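Mitine助成 中間のご報告(8月分)

お世話になっています、グリッパ比較を担当しているSethiです。今月もだらだら書きますが、お付き合いください!

まず大きいところから。透明容器のハンドリング比較、先月お約束した3機種のうち2機種まで終わりました。PrullnessとTuhumuryです。残りのGrerkomportは変換プレートの穴位置が合わず、削り直しを外に頼んでいるところで、9月にずれ込みます。すみません、図面を確認しなかった私のミスです。

試行は1機種につき100回。縁をつまんで持ち上げ、棚に置いて離すまでを1回と数えています。Prullnessは指が薄いので縁の下に入りやすく、浅い皿では明らかに楽でした。ただ、閉じるときに左右の指がほんの少しずれる癖があって、軽い皿だとくるっと回ってしまうんです(これ、見ていてけっこう悔しい)。Tuhumuryのほうは指が太くて力もあり、深めの容器なら安心して任せられます。かわりに皿どうしを近づけて置くと、隣を押してしまうことが多かったです。

カメラの話も少し。透明なものは深度がきれいに出ない、というのは申請書にも書いたとおりで、固定カメラだけだと縁の位置がふらつきます。手首側のカメラを足すと近づいてからの補正がだいぶ効くのですが、今度は自分の指が邪魔をして、肝心の皿が隠れてしまう。取り付け角度をもう少し起こすか、指のほうを短くするか、Gaberさんと毎日のように言い合っています。
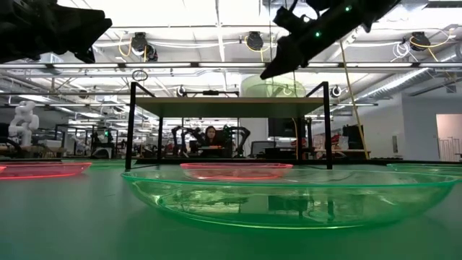
固定カメラ側。
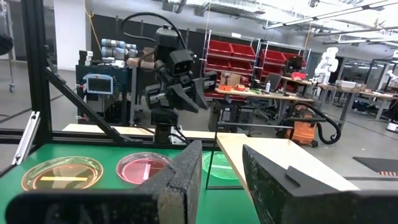
手首カメラ側。緑の皿が左の指にほとんど隠れています。

中間の読み合わせではBhuttoさんから、成功率だけ並べられても判断に困る、失敗を「つかみ損ね」「回転」「隣との接触」に分けて出してほしい、それと照明を落とした条件も一度は見たい、という指摘がありました。ごもっともです。失敗の分類はログを見返せばできるので、次の報告には必ず入れます。照明のほうは、部屋の半分を消すと隣の作業に響くため、夜7時以降に枠をもらう方向で相談中です。

制御側は地味に前進しています。閉じる速度を途中で切り替えるようにしたら、Prullnessの回転癖がかなりおさまりました。最初からやればよかった……。ただし切り替えのタイミングは皿の色ごとに手で合わせていて、緑でうまくいった値が赤ではだめだったりします。縁の検出が色に引っぱられているのだと思いますが、まだ確かめていません。

予算は、指先パッドの追加で3,000円だけ消耗品費からはみ出しました。送料の残りで吸収できるので、費目の変更は不要のはずです。念のためTavaresさんにも確認をお願いしています。

来月やること。Grerkomportの取り付けと試行、失敗の分類表、手首カメラの角度の決着。余裕があれば皿を重ねた状態も試したいのですが、これは約束しないでおきます。

削り直したプレートが届いたら、先に一報入れますね。

Ehsan Sethi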